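Como fazer vinagre de maçã em casa (e aproveitar até as cascas!)

Quem começa a mexer com alimentos fermentados quase sempre passa pelo iogurte, depois pelo chucrute, e um belo dia olha para uma tigela cheia de cascas de maçã e pensa: isso vai mesmo para o lixo? Não vai! Com cascas, miolos, água e um pouco de açúcar dá para fazer um vinagre perfumado, vivo, com um sabor que o de garrafa de supermercado raramente tem. Faço o meu há anos e continuo abrindo o armário toda manhã para dar uma cheiradinha no vidro.

O processo tem duas fases. Na primeira, as leveduras que já moram na casca da fruta comem o açúcar e produzem álcool. Na segunda, as bactérias acéticas, que precisam de ar, transformam esse álcool em ácido acético. Quase tudo o que vem a seguir serve para deixar cada grupo trabalhar em paz.

Ingredientes

Cascas e miolos de maçã suficientes para encher mais ou menos três quartos de um vidro de boca larga
Açúcar comum: 60 gramas para cada litro de água
Água filtrada ou fervida e já fria, sem cloro
Um pouco de vinagre vivo, não pasteurizado (opcional, mas ajuda muito)

Uso qualquer maçã, e a mistura de variedades é o que dá mais graça. No quintal de Lutedbridge temos um pé de Niven, uma maçã miúda e bem ácida que ninguém quer comer crua e que faz um vinagre maravilhoso. Quando ela não dá bem, completo com fuji ou gala da feira. Prefira fruta orgânica, ou pelo menos não encerada, porque a cera atrapalha as leveduras. Partes machucadas podem entrar; partes com mofo, não. Nem um pedacinho.

Utensílios

Um vidro grande, um pano de trama fechada, um elástico, uma peneira de plástico ou inox, uma colher comprida e garrafas limpas para o final. Evite alumínio, cobre e ferro, que reagem com o ácido e deixam gosto de metal. Plástico de uso alimentar serve para mexer e coar, mas para os meses de descanso fico com o vidro. Lave tudo com água bem quente e detergente neutro, enxágue com capricho e deixe secar ao ar.
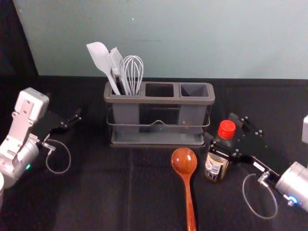
Rosilda comentou que fez assim no ano passado, com cascas congeladas aos poucos no freezer, e que o vinagre demorou mais para começar a borbulhar mas ficou ótimo no fim; ela só pergunta se dá para trocar o açúcar por mel.

Dá, sim! O mel funciona, mas costuma deixar a fermentação mais preguiçosa, e o sabor dele aparece no resultado. Use um pouco mais do que usaria de açúcar e dissolva em água morna, nunca fervendo. E congelar as cascas é uma ideia excelente para quem come uma maçã por dia e não junta tudo de uma vez. Tire do freezer na véspera e deixe voltar à temperatura ambiente. Se depois de alguns dias não aparecer nenhuma bolha, junte a casca de uma maçã fresca e sem lavar demais, que ela traz leveduras novas.

Primeira fase: o álcool

Dissolva o açúcar na água. Coloque as cascas no vidro sem socar e despeje a água açucarada até cobrir, deixando uns bons dedos livres até a boca, porque a espuma sobe (já limpei muita prateleira por causa disso). Ponha um pesinho de vidro ou um pires por cima para manter a fruta submersa. Casca boiando é convite para mofo.

Cubra com o pano, prenda com o elástico e leve para um canto sem sol direto. Uma cozinha de temperatura agradável, daquelas em que se fica de camiseta, é perfeita. No frio tudo anda mais devagar, sem prejuízo nenhum para o resultado.

Agora vem a parte divertida: mexer! Duas vezes por dia, de manhã e à noite, afunde as cascas com a colher. Em poucos dias o líquido turva, surgem bolhinhas e sobe um cheiro de sidra delicioso. Anote a data de início numa fita colada no vidro. A gente sempre acha que vai lembrar e nunca lembra.

Depois de 2 semanas, em média, as cascas começam a afundar e as bolhas diminuem. É o sinal para coar. Passe tudo pela peneira, aperte de leve com a colher e mande o bagaço para a composteira.

Como escolher o pano

Abro um parêntese aqui porque recebo muita dúvida sobre isso. Gaze comum não serve, os furos são largos e as mosquinhas de fruta passam com a maior facilidade. Pano de prato fino, um pedaço de fronha velha, filtro de café de papel: todos esses seguram os bichinhos e deixam o ar entrar. Se as mosquinhas já estiverem rondando, uma xícara com vinagre e uma gota de detergente ali do lado resolve bem.

Segunda fase: a acidez

Volte o líquido coado para o vidro limpo. Se tiver vinagre vivo, junte agora 80 mililitros por litro. Esse empurrãozinho acidifica o meio, protege contra mofo e já leva as bactérias certas. Quem não tem pode seguir sem, com um pouco mais de vigilância.

Cubra de novo com o pano, nunca com tampa fechada, e leve para um lugar mais escuro. Não precisa mexer todo dia. Aliás, nesta fase é melhor deixar quieto, porque pode se formar na superfície uma película gelatinosa, meio esbranquiçada, que é a famosa mãe do vinagre. A primeira vez que vi uma achei que tinha estragado tudo e quase joguei fora! A mãe é lisa, úmida e compacta. Se ela afundar, tudo bem, outra costuma nascer por cima.

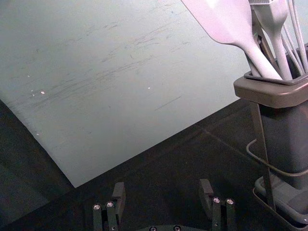 Prove a partir da quarta semana, com uma colher limpa, afastando a película com delicadeza. No começo o gosto fica no meio do caminho, um pouco alcoólico, um pouco azedo, e o cheiro pode lembrar esmalte. Isso passa com o tempo. Comigo o ponto bom costuma chegar por volta de 4 meses, mas há quem goste dele mais jovem. Quando a acidez estiver firme e o cheiro de álcool tiver sumido, pode engarrafar.

Engarrafar e guardar

Coe num filtro de café se quiser um vinagre mais claro. Eu gosto dele turvo mesmo, com aquele sedimento no fundo. Encha as garrafas até perto do gargalo para sobrar pouco ar e feche bem. Tampa de plástico ou rolha, de preferência, pois a de metal enferruja. Guarde num armário fresco. Uma mãezinha nova pode aparecer dentro da garrafa depois de um tempo, e é só coar ou deixar por lá.

Separe a mãe original num pote pequeno, coberta com vinagre pronto, e a próxima leva vai ser bem mais rápida.

Dúvidas frequentes

Apareceu uma camada branca, fina e enrugada. É mofo?
Provavelmente é levedura de superfície, comum na primeira fase. Retire com a colher e mexa com mais frequência. Mofo é peludo, em manchas redondas, verde, preto, azul ou branco com aspecto de algodão. Nesse caso descarte tudo, lave o vidro com água fervente e comece outra vez.

Posso usar em conservas?
Para conservas guardadas fora da geladeira, não. Elas dependem de uma acidez conhecida, e a do vinagre caseiro varia de uma leva para outra. Nesse caso use um vinagre comprado, com a acidez indicada no rótulo. O caseiro fica para saladas, marinadas, picles de geladeira e molhos.

Faz bem para a saúde?
É um tempero saboroso e quase sem calorias, que ajuda a comer mais salada e a pôr menos sal, e isso já me deixa bem contente. Tomar puro é má ideia: o ácido agride o esmalte dos dentes e irrita a garganta. Quem toma remédio para diabetes ou para pressão, ou tem gastrite, deve conversar com o médico antes de transformar o vinagre em hábito diário.

Dá certo com outras frutas?
Dá! Pera, abacaxi (as cascas ficam incríveis), uva, manga. O de abacaxi borbulha feito louco nos primeiros dias, então deixe mais espaço no vidro.

Um jeito gostoso de estrear

Para o primeiro molho, misture uma parte de vinagre com três de azeite, uma colherzinha de mostarda, sal e pimenta moída na hora. Bata com um garfo até engrossar e jogue sobre folhas amargas, rúcula ou chicória, com fatias finas de maçã e um punhado de nozes. Se sobrar, o molho aguenta uns dias na geladeira, num potinho fechado, e basta sacudir antes de usar.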